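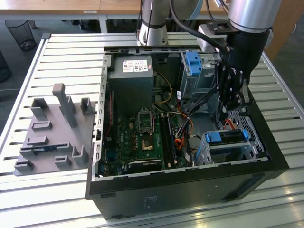 Computer tower (desktop case)

Reference > Hardware > Desktop computers > Tower

By Nanna Bisgaard, April

A computer tower is an upright case that holds the main parts of a desktop computer. Most towers are steel boxes with a plastic front. One side panel comes off for access, and the case is usually laid on its side for service so that the motherboard faces up. The word "tower" is used both for the empty case and for the complete machine without its screen and keyboard.

Layout

The power supply is a closed metal box at one end of the case. Its label gives the output for each voltage along with safety marks. Small office towers often have supplies rated at up to 600 watts, though many need far less. The motherboard takes up most of the remaining floor of the case. It carries the processor socket, the memory slots, and the slots for expansion cards. Drives sit in metal cages at the front.

Wiring

Wire colors in a standard power supply follow a long-standing code. Yellow wires carry 12 volts, red wires 5 volts, orange wires 3.3 volts, and black wires are ground. Some newer supplies use black for every wire, and the code is then of no help. Data cables for SATA drives are thin and flat and are sold in several colors, red being common. The color of a data cable has no electrical meaning.
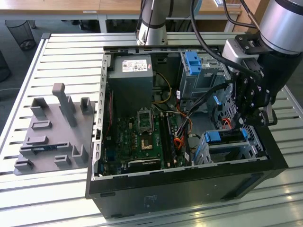 Processor socket

The processor sits in a square socket and is held by a metal frame. On many boards the frame swings up once a lever is released. A socket without a processor should be covered if the board is to be used again, as bent contacts are hard to repair. Gold plating is used on contacts because it does not corrode.

Drive cages

Many office towers have tool-free cages, in which a drive is held by plastic latches or handles instead of screws. Makers often color these parts blue or green to show that they can be moved by hand. Gerasimos Giannakopoulos, in a service handbook published by Kondholm, advises unplugging both cables from a drive before the latch is opened.

Disassembly

The power cord is removed first. Cables come next, then expansion cards, memory, and drives. The motherboard is normally taken out last. At the Mamberg recycling works, which took in 317 towers one April, cases were sorted by type of cage before they were opened.

See also: Motherboard; Power supply unit; Expansion card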